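Notebook, August, entry 5

Seal compound comparison, continued. Topic today is compression set on the two elastomer batches, Dritari and Teltmont, and what to do about the lack of agreement between my numbers and Ditte Hedegaard's.

Summary of where things stood at the end of the last entry: both compounds are nominally the same hardness, both molded as small buttons, both compressed between plates with spacers and left in the oven. Dritari recovered well in my run and poorly in Ditte's. Teltmont was the same in both. A difference that shows up in one compound only is hard to blame on the oven, which sees both.

09:15. Pulled the second set from the oven. Total time at temperature 1,305 hours by the oven timer. Released the plates on the bench and let the buttons rest on a wood block before measuring. The rest period is where I suspect the disagreement comes from. My procedure says thirty minutes. Ditte's sheet has the words "after cooling" with no time given. If she cooled the fixture closed and I opened mine hot, the buttons had different chances to recover, and a compound with slow recovery would show it more than a fast one. Teltmont is the fast one.

Thickness gauge: the Paredes dial gauge with the flat foot. Checked against the gauge block before and after, no shift. The light foot pressure matters on soft material. With the heavier foot the reading creeps down while I look at it, and the result depends on how patient I am. The light foot stays put.

Set values, this run, opened hot:
Dritari: 22, 23, 22 percent
Teltmont: 31, 30, 31 percent

Set values, same compounds, second fixture, cooled closed:
Dritari: 40, 41, 39 percent
Teltmont: 33, 33, 34 percent

So the closed cooling nearly doubles the figure for Dritari and hardly moves Teltmont. The ranking of the two compounds reverses depending on how the fixture is cooled. Both of us measured correctly. The question on the request form was "which compound takes less set," and the form does not say how the part cools in service.

10:50. Looked at how the part cools in service. The seal sits in a groove and the cover stays bolted on through every heat cycle. It never gets opened hot. Closed cooling is the representative condition and Ditte's procedure is the one to keep. I will rerun my first set that way so the two records can be put side by side.

Other sources of scatter, noted so they don't get looked for again:

Spacer height. Measured all of them. One was undersize and had been marked with paint by someone before me. Removed it from the drawer. It was not in either run, going by the position log.

Button height. The Rulton mold has a thicker flash line on one side. Trimmed with a fresh blade. Untrimmed buttons read high before compression and close to correct after, and that inflates the set. I had trimmed mine. Ditte confirms hers were trimmed.

Lubricant. Her fixture had a thin film of silicone on the plates, mine was dry. With dry plates the button faces stick and the sides bulge more. The effect should be present in both compounds and it isn't visible in Teltmont, so I put it down as small. Not proven. Will use the film from now on and note it on the sheet.

13:30. Written up for the procedure file:

1. Trim flash, measure at center, light foot.
2. Wipe plates, apply film, wipe again with a dry cloth.
3. Tighten bolts crosswise to the spacers. Stop when the plates touch the spacers.
4. Oven. Record time in and time out.
5. Cool closed to room temperature, minimum 2 hours.
6. Open, rest thirty minutes on wood, measure.

Step 5 is the change. The old wording allowed either.

Bench area and a valve body, same day:

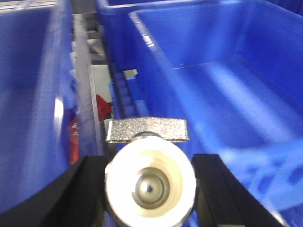
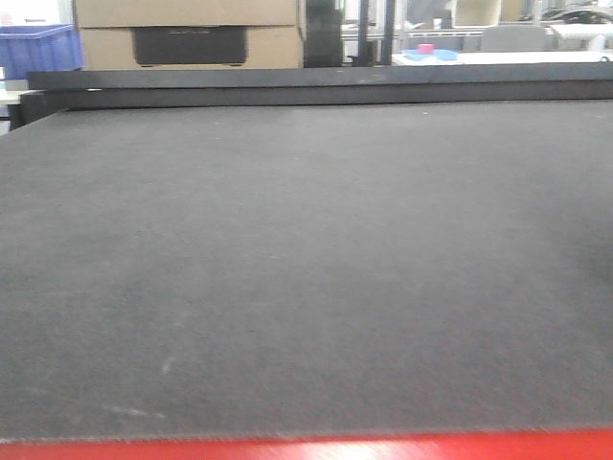
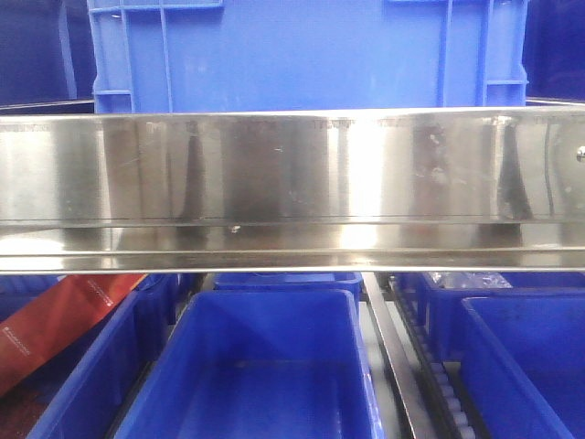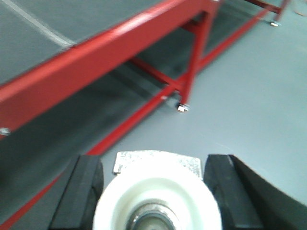

Open point: whether thirty minutes of rest is long enough after closed cooling. Left one Dritari button out and measured it again at 15:00 and 16:30. It went from 40 to 38 and then to 37 percent. Still recovering, slowly. Teltmont did not change within what the gauge can resolve. For a comparison at fixed time this is acceptable, but the sheet should carry the time of reading and the person quoting the number should quote that too.

Next run uses five buttons per compound in place of three, all from one mold shot if there are enough. Ditte will load one fixture and I will load the other, and we swap for measuring. If the figures agree within two points the procedure goes out as written.

To do: order spacers, ask for the cure dates on both batches, relabel the drawer, copy the table above into the shared sheet with the cooling condition in its own column. The old entries in that sheet have no cooling condition and should be marked unknown. I don't want to guess at them from the handwriting.

Oven is free until the next load. Shelf liner is brittle at the back corner and needs replacing before then.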